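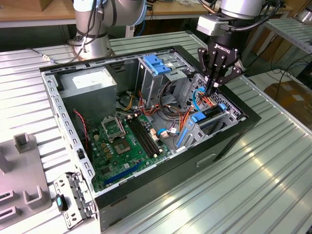 Reliability Technician, Robotic Disassembly

Company: Coşkun Recovery
Site: Grorer building, ground floor
Reports to: Gyu-bin Koo, cell operations lead
Type: Full time, permanent
Openings: 2
Start: February

About the job

Coşkun Recovery takes apart retired desktop computers so that boards, drives, power supplies and cabling can be reused or sorted. The disassembly is done by two-arm robot cells. People load the towers, watch the cells, clear faults and check what comes out.

We are hiring two technicians to work on faults full time. Until now this has been shared among the operators, and after last fall it has become clear that it needs its own people.

What happened

Applicants usually ask about the incident, so it is set out in full.

During an evening run, an arm closed on a bundle of cables in the drive area of a tower and began to pull. The connector did not release. The force limit in the program should have stopped the pull at 112 newtons. It did not, because a tool change earlier in the shift had loaded an old settings file with the limit turned off. The arm kept pulling until the tower came out of its fixture and slid across the bench. The operator pressed the emergency stop. The tower hit the guard and stayed inside the cell.

No one was hurt. The gripper needed two new fingers and the fixture was scrapped. The cell was down for nine shifts.

Our review found three things wrong:

The settings file could be loaded without any check on the force limit.
The fixture held the case from one side only.
Operators had seen smaller slips in the weeks before and had cleared them without writing them up. There was no easy way to write them up.

The first is fixed. The cell will not start without a valid limit, and the limit is shown on the operator screen. The fixtures are being replaced one cell at a time. The third is a large part of this job.

What you will do

Respond to stops and faults on the cells during your shift, find the cause and write it down.
Run the force and grip checks at the start of each shift and after every tool change.
Keep the fault log in Zorano, our maintenance system. The log now has 210 open entries. Many are duplicates and will need to be merged or closed.
Test new fixtures before they go into use. Cases vary a lot, and a fixture that holds one model will let another one turn.
Sort cable faults by type. Most of our stops come from cables: a latch that was not pressed, a cable caught behind a drive cage, two cables gripped where the program expected one.
Lock out a cell before anyone reaches into it, and stop other people from reaching in if it is not locked out.
Train operators on what to report and how.

You will have the authority to stop any cell for a safety reason. You do not need to ask first, and production targets do not change this.

What you need

Two years of work on industrial robots, packaging lines, machine tools or similar equipment.
Lockout training, or willingness to complete ours before you work alone.
Able to read a wiring diagram and use a multimeter.
Able to write a short, clear report. We will ask for a sample.
Comfortable working around desktop computer parts. You should know a power connector from a data connector and be able to release both by hand.
Able to lift a desktop tower and stand for most of a shift.

Useful but not required

Experience with force sensing or multi-finger grippers.
Some Python. The cell logs are text files and a person who can search them quickly will save a lot of time.
Experience in electronics repair or recycling.

A degree is not required. Two of our current operators came from auto repair and one from a phone repair counter.

Hours and pay

One opening is on the day shift, 6:30 a.m. to 2:30 p.m. The other is on the evening shift, 2:30 p.m. to 10:30 p.m., which carries a shift premium. Pay depends on experience and will be given in writing before the first interview. There is a 2,000 dollar signing payment, half paid at the start and half after six months.

Health and dental coverage begin on the first day. Safety shoes, cut-resistant gloves and eye protection are supplied.

How we hire

A phone call of 20 minutes.
A site visit of half a day. You will be shown a cell that has been stopped on a fault and locked out, and asked to talk through how you would find the cause. You will also read one old fault report and say what is missing from it. The visit is paid.
A meeting with Gyu-bin Koo and one operator from the shift you would join.

We answer every application, including the ones we turn down.

How to apply

Send a resume and one page about a machine failure you worked on. Say what you first thought the cause was, what it was in the end, and what was changed afterward. Leave out customer names if you need to. No cover letter is needed.

Applications go through Ferach, the agency handling the first round for us. Mark them "Reliability Technician" and state which shift you want, or that either is fine. Questions about the work itself will be passed on to the cell team.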